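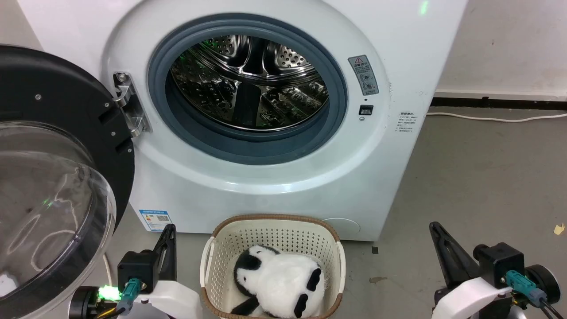 Svenja Steinbach wrote in reply to my June post that the barrier at the Kemness Animal Park is high enough already, and that no railing will stop a person who has decided to climb it. She asked why the park should spend money on the rare fool when the aviaries need new roofs. Her comment deserves a full response, and I have set one out below.

6 shares | 2 comments

I should first correct a point of fact in my earlier post. I wrote that the bear terrace had been left unchanged from the time the grounds opened in 1849. Ottmar Harms has written to inform me that the terrace was rebuilt after the river flooded the lower paths, and that only the outer wall and the steps are original. I accept the correction and thank him for it.

The incident that prompted the discussion took place shortly before closing. A visitor from Ivstead went over the railing on the east side of the terrace to recover a telephone that had fallen onto the ledge. Both bears were outdoors. The keeper on duty called them in by rattling the feed chute, the inner gate was lowered, and the visitor was brought back over the wall by ladder within 8 minutes. He had a sprained wrist. Neither animal was harmed, and no dart was fired.

Ms. Steinbach is correct that the visitor acted foolishly. He has said as much himself. It does not follow that the park has no further duty in the matter. The railing on the east side has a horizontal bar at knee height, which serves very well as a step. Children stand on it every afternoon, usually with a parent holding the back of the coat. The west side was refitted with upright bars and has no such foothold. It would be reasonable to bring the two sides into line.

The cost is also smaller than her comment suggests. The estimate presented at the public meeting in Pridville covered upright bars for the east side and a second sign at the top of the steps. It did not include the glass screen that was mentioned in several letters to the paper. The glass screen is a separate proposal, and I do not support it. It would need constant cleaning, it would trap heat on the terrace in summer, and the sound of the animals would be lost to visitors.

The question of staffing received less attention at the meeting than it should have. For most of the afternoon one keeper is responsible for the bears, the lynx enclosure and the otter pool. On the day in question the keeper happened to be at the chute. Had he been at the otter pool, he would have had to cover 200 meters, part of it uphill, before he could begin to call the animals in. The park's written procedure calls for 2 trained persons to be present whenever the inner gate is operated in an emergency. Lutz Wegener raised this in writing last year and received an acknowledgment, though I have not been able to find a reply.

I would also ask that the bears be left out of the argument about blame. Tikkanen, the older male, has been called dangerous in several letters. By every report I have received, he remained at the far side of the pool, stood up once, and went indoors when he was called. A request that he be moved to another park was submitted in his case, and I understand that it has been withdrawn. I hope that it will not be renewed.

My position is therefore as follows. The east railing should be replaced before the next summer season. The keeper schedule should be revised so that the bear terrace and the otter pool are no longer covered by the same person in the busy hours. The aviary roofs should go ahead as planned, and I see nothing in the published budget that would require one to wait for the other.

Sabine Brandes has asked whether the evening feeding will continue in the meantime. The park office has confirmed that it will, at 5:30 p.m., with visitors admitted to the west side only. Those using the lower entrance should allow extra time, as the path past the lynx enclosure remains closed for drainage work.

Comments (2)
Share this post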